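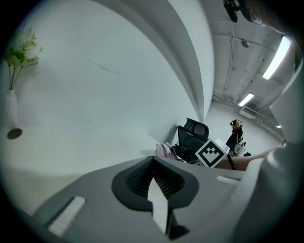 Where Does All the Stuff Go? A project report on chairs, tables and clutter in a shared workroom

Jocelyn Navarro, with Blair Swanson (who did the sums)

I picked this project because I can never find anywhere to put my coat. I know that's not a very grand research question, but when I said it out loud in the seminar half the group started nodding, so off we went!

What I wanted to know was simple enough. When people come into a workroom and sit down to do something at a table, where do their jackets and bags end up, and does it get in the way of the work? The building we used is called Didenko (the old annexe, up the ramp), which has white walls, white tables and desk chairs on castors. There are hooks, but they're out in the corridor by the fire door, and people don't like leaving their things where they can't see them. I don't either.

How we did it

Blair and I took turns looking in during December, mostly after lunch. Each time we wrote down every coat, bag, scarf or jumper that wasn't being worn and what it was sitting on. We did this for 3 weeks and ended up with 168 entries on the sheet. Blair wanted to weigh the bags as well, but I said people would think we were strange, and anyway we'd have needed to ask.

We left out laptops and drinks. I slightly regret the drinks now, as a mug takes up more of your elbow room than you'd think.

What we found

Chairs win by miles. If there's a spare chair, it gets used as a shelf, and once one thing is on it the next person adds theirs (you get a pile with a pink something and some black somethings beside it and you have to dig for your own sleeve). Mesh office chairs with a headrest seemed to be favourites. I thought people would hang jackets over the back, but mostly they got dumped on the seat.

Tables came second, and that's where the trouble starts, because the tabletop is what you came in to use. The floor was third. It would've been higher if the floor had been cleaner, I think.

Trying something out

We had £300 to spend, so we bought a standing rail (the Skelard) and a low bench with cubbyholes (the Brokden) and put both just inside the door. The rail was a hit with coats straight away. The bench, not so much! People sat on it to change their shoes and carried their bags on past it to the chairs, same as before. Moving it round to the end of the tables helped a bit, and I wish we'd tried that sooner.

If I did it again I'd ask people why they put things where they do, and I'd start before the weather turned, so we'd have a few coatless days to compare. Blair's tables are in the appendix, along with the sheet we used and the receipts.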